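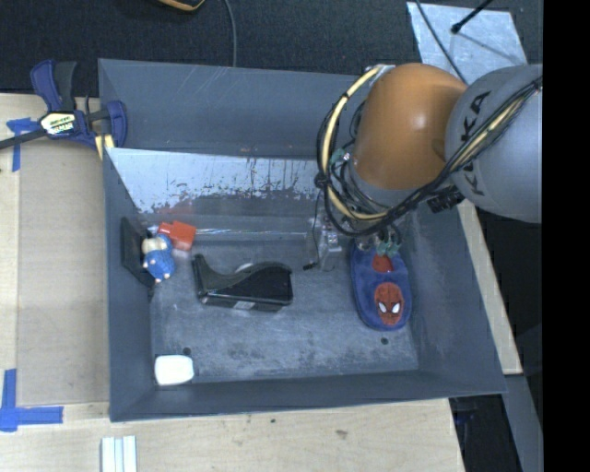
Clamside Should Keep the Late Bus

By Yolanda Villanueva
2023-11-29

The town wants to end the 47 bus at seven in the evening instead of eleven. The reason given is that nearly 60 seats go by empty on a typical late run.

I ride that bus home four nights a week. Most of the people on it work second shift or clean offices, and few of them own a car. A cab across town costs more than an hour's pay.

An empty seat is a poor way to judge a bus. We don't close the fire station on nights without a fire. Smaller buses after seven would save money, and so would one run an hour – the council has looked at neither.

The plan also skips the riders. The survey went out in May, online only, in English only. My neighbor Wubit Teshome first heard of it from a driver.

The vote should wait until someone has asked the people on board.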